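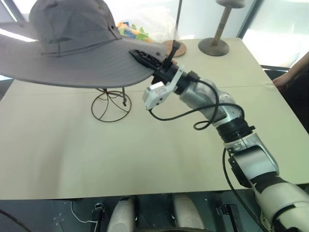

1/11
Hat task, notes from the teleop side. I've been driving the arm for this one since June and people keep asking what a day of it looks like. Short thread, mostly about grip and pace.

2/11
The task in words: take the grey bucket hat by the brim, move it between stands, let go, back off. A person does it in a couple of seconds without looking. By remote, my good runs take 40 seconds.

3/11
I drive with two hand controllers and a headset. Zlatko Tomić tried it with the headset off, watching a monitor, and got the sideways moves fine. Height was the trouble. He kept letting go too early and the hat landed crooked.

4/11
Grip first. We pinch the brim near its edge. I started out going for the crown and it was a bad idea – the jaws fold the fabric and you can't tell how much you've got hold of. The brim is one flat layer, so you know.

5/11
The catch with the brim is that the hat hangs off to one side of the gripper. Wherever you think you're placing it, the middle of the hat is somewhere else. I line up the crown with the stand and try to ignore where the jaws are.

6/11
The wire stand is the harder one for me. It's thin and dark, and once the brim is over it you lose the top of it completely. I look at the base ring on the table and work out the centre from that. The wooden stand has a solid disc for a base and is easier to judge.

7/11
Pace. New drivers go fast, stop, think, go fast again. All of that ends up in the recording, and the policy learns the stopping too. Imelda Sarmiento makes everyone do their first session at half speed. I complained at the time. She was right.

8/11
What we throw out: any run where the hat gets dropped, any run where somebody reaches in to help, and any run where the driver waits more than 5 seconds in one spot. What we keep: small corrections. If I come in a bit left and fix it, that stays in.

9/11
Current count is 214 kept runs for this hat. The straw one is on a separate list and I haven't started it. Stiffer brim, so I expect the pinch will be easier and the release worse.

10/11
Someone asked about moving the arm by hand instead. We did that on the Quiambao job, which was all rigid parts, and it went well. With fabric I found my own arms were always between me and the thing I was trying to see. Remote is slower but I get a clear look.

11/11
Next up is the same task with the stands swapped around between runs. I'll post the numbers when Imelda has been through them. Happy to answer questions about controller settings – mine are pretty close to the defaults, with the grip trigger made a bit softer.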